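Clothing Swap Returns to Drumerora Hall in May

The folding tables are coming back out at Drumerora Hall, and if last spring's clothing swap is anything to go by, you may want to get there early and bring a sturdy bag! Myfanwy Mathias, who has run the swap for 2 years now, says neighbors dropped off 1,499 pieces last time, everything from baby socks to a very grand winter coat, and all but a few went home with somebody new.

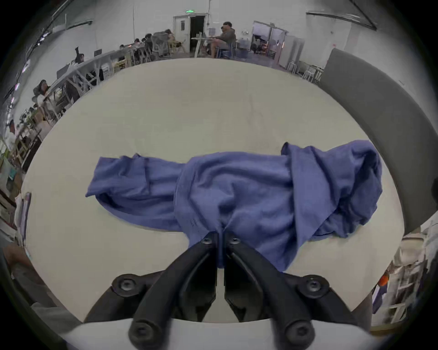 Sorting takes up most of the morning, and it's slow, friendly work. Each piece gets shaken out, checked for stains and missing buttons, and folded again before it goes on the rack or into a bin by size. Tomos Powell will be at the mending corner with his sewing machine until noon, and he is happy to show anyone how to fix a hem (bring your own thread if you need an unusual color).

Clean clothes can be left in the front hallway any evening after six. Shoes are welcome too, as long as the pairs are tied together, but please hold on to pillows and bedding until the fall swap.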